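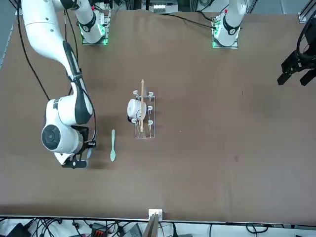 Cell Hattar had drifted again. Over one night the right arm had shifted its idea of where the table was by a little under two millimeters, and Ayman Srour had the log open to prove it. The left arm had not moved its opinion at all. He had powered both bases, and the green lights had come up around each foot, which meant only that the controllers were content. The controllers had been content all week. He left the pale green spoon where it lay on the table and brought the right gripper down beside it, fingers pointing at the brown surface, and read the height off the screen.

"One point eight," he said.

Hadi Smadi wrote it down. He used a paper notebook, because the Studuvitz contract required a handwritten record for any work on a joint, and because he did not trust the tablet.

"Yesterday?"

"Zero point one."

"Temperature?"

"Same."

Hadi turned back several pages. The wrist had been replaced in November, by someone from the Vovivska office whose signature was a single stroke. Torque values were entered for every bolt. The column for the encoder battery held a dash.

"What does a dash mean?" Hadi asked.

"Checked, or not fitted, or he was hungry."

They ran the procedure in order. Ayman sent the arm to its zero pose and compared the marks at each joint. One to five lined up. At six he needed the flashlight. The marks were off by the width of a pencil line, and when he cycled power and looked again they were off by a different width. He did it a third time and got the first answer back.

"It forgets," Hadi said.

"It remembers something. Then it remembers something else."

Ayman put the meter on the battery leads. The cell should have been replaced at 4000 hours. The counter read 3000, so by the schedule there was nothing to do. The meter read low anyway. He noted both values and underlined the second.
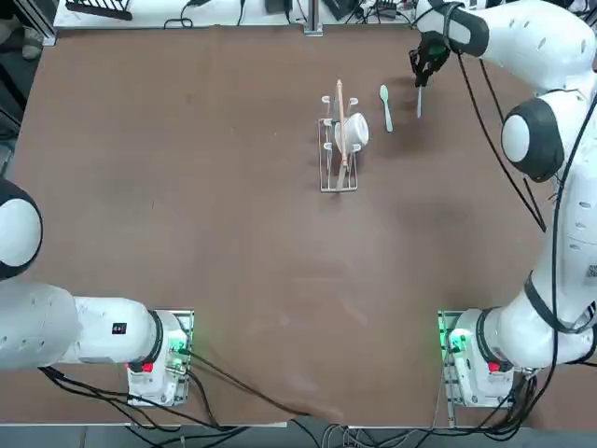

The spare came from a drawer labeled Akevura, in a bag with no date on it. Hadi measured it before he let Ayman near the arm. It was good. They made the change with the controller powered, as the manual asked, so that the joint would keep whatever position it still believed in. The connector was keyed and went in on the second try. Ayman tied the lead back to the cable bundle and trimmed the tie flush.

Then came the part that took time. He zeroed joint six against the marks, saved, cycled power, and read it again. Hadi entered the number. They had agreed on 70 cycles, which was Hadi's figure. Ayman had wanted fewer and had not been able to say how many.

By cycle twelve they had stopped talking. The brakes released with a click and set with a slightly lower click. On the forty-first reading the last digit changed by one, and they both leaned toward the screen. It changed back on the forty-second and stayed there.

"Noise," Ayman said.

"I'm writing it down."

"Write it down."

When the cycles were finished he ran the touch test at slow speed. The gripper stopped over the table and the screen gave zero point one. He ran it again from the other side of the workspace and got the same.

Hadi signed the page and passed over the notebook. In the column for the encoder battery he had written the voltage, the word "replaced," and 2025-06-28. Above it, the dash from the wrist job was still there. Ayman looked at it for a while with the pen in his hand.

"Leave it," Hadi said. "It's his record."

Ayman signed under his own line and went to see what the other arms had written in that column.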